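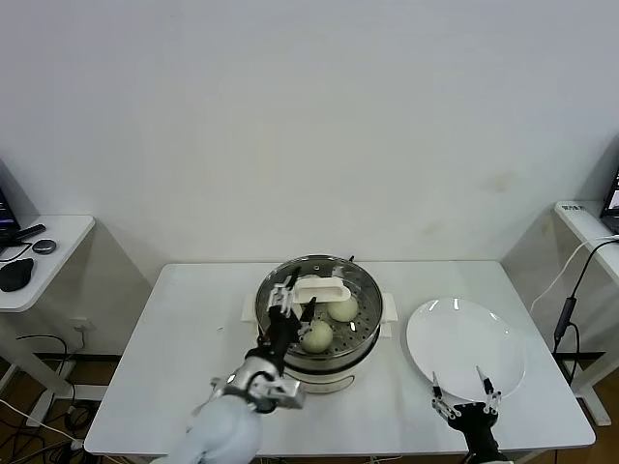

Figure 1. Two-arm station with electric steamer and plate.

Course Materials > Robotics Lab > Safe Practice

Handout 2: Working Rules for Two-Arm Food Handling Tasks

These notes cover the part of the lab where the arms work close to a kitchen appliance. Read them before your first session at the station. The general rules in Handout 1 still apply, and where the two differ, follow the stricter one.

1. What counts as the work area

The work area is everything either arm can reach, plus the table under it. It also includes the floor beneath the table, where the power and data cables run. The side tables are outside the work area only if you have checked that neither arm can reach them. At the station in Figure 1 there is a side table at each end with a laptop on it, so check both ends.

Standing at the side table to read a screen does not make you safe. Keep your hands off the main table whenever the arms are enabled.

2. Before power on

Look under the table first. Cables should lie flat and have slack, and none should cross the place where the operator stands. A cable that hangs down from a tabletop can be caught by a foot or a sleeve. Tape it or move it back. Do this with the arms off.

The appliance and the arms are switched separately. The Derner stop button cuts the arms only. It does not cut the steamer, and you must know where the steamer plug is before you begin. Say it out loud to your partner.

Check the fabric sleeve on any arm that wears one. It should be smooth, closed, and clear of the wrist joint. A loose fold can be pulled into the joint.

3. Heat and steam

Treat the basket as hot at all times, even if you were told it is cold. For first trials, run the task cold, with the steamer unplugged. A group may ask for a heated run after 18 clean cold runs in a row, written up in the log. A run with a dropped bun is not clean. A run where a finger touches the rim is clean only if the contact was planned.

Steam leaves water on metal. Wipe the wrist and finger joints after each heated run and look for drops at the screws. Electrical parts of the hand are not sealed.

4. Lids and handles

Lifting a lid is the step most groups get wrong. The usual mistake is to plan the grasp and forget the release. Decide where the lid will go before the arm moves, and keep that spot clear. Do not leave a lid or a handle piece lying across the basket while the other arm is reaching in.

5. Plates

A glossy plate reflects the room lights, and depth readings on it can be poor. Teach the plate position by touch at low speed, using the Irnelell jog screen. With a slender finger gripper, approach the rim from the side and stop at first contact. Do not press down with the fingertips. If the plate slides, stop and reset. Do not correct by hand with the arms live.

6. Two arms at once

One arm moves at a time unless the instructor has signed your motion plan. The waiting arm holds still, outside the path of the moving one. Shared space, such as the air above the basket, belongs to the arm that entered it first, and the second arm waits until the first is fully out.

7. Food

Food that has been touched by a gripper is not eaten. It goes in the bin at the end of the session. Used food is logged as material, on the same line as the run.

8. Log entries

Write down the run number, who was at the stop button, heated or cold, and any contact that was not planned. The Sperling section's log from March, runs 228 to 453, is on the shelf in the Prestcombe lab and shows the right level of detail. Entries such as "went fine" will be handed back.

For next time: bring a one-page motion plan for moving a single bun from basket to plate, cold, with the right arm parked.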